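New working rules for hand-held grippers in homes

From the June issue of the Tonora members' newsletter

The second version of our working rules for hand-held grippers is ready, and all groups that record in private homes should use it from Thursday, June 13, 2019. It replaces the short sheet which Kivis wrote for us last year. That sheet was made for the laboratory, and many of you told us in May that it does not fit well with a family living room.

The biggest change is in the part on preparing the room. The old sheet asked the operator to clear all surfaces before the first recording. The new text says the opposite. Furniture, food, clothes and decorations stay where the family keeps them, and the operator only makes sure that there is a safe place to stand and a free path for the arm. Medicines, letters and bank papers must still be put away, and the family should do this themselves. 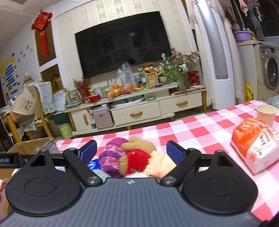 By the Damgaard working group

Soft objects now have their own section. Plush toys, cushions and bags of bread change their shape when they are held, and the opening of the fingers says little about how hard one is pressing. The rule is to close slowly until both fingertips touch the object, wait a moment, and then lift. If the toys lie close together, choose one before you start and stay with it. Changing your mind halfway gives a recording that is difficult to label.

The fingertip pads must be looked at before each visit. Pads that are torn, or that have become smooth in the middle, are to be changed in pairs, also when only one is bad. Please check the screws at the finger joints at the same time. Grotine has agreed to send spare pads to all member groups, and orders go through the usual form.

There was a long discussion about length. Some groups wanted to record for one hour without stopping. We have decided on a limit of 30 minutes, followed by a break in which the tool is put down on a table or in its case. The wrist gets tired sooner than one thinks, and this can be seen in the recordings.

For consent, the form must be signed by every adult who lives in the home, also by those who are out during the visit. Walls with photographs or children's things on them need a separate line on the form. A family can ask to have a recording removed, and the group then has 2 weeks to do it and to confirm in writing.

Comments on the text are welcome until the autumn meeting. Please give the paragraph number when you write, and send one message per group. The document is number 1144 in the members' library.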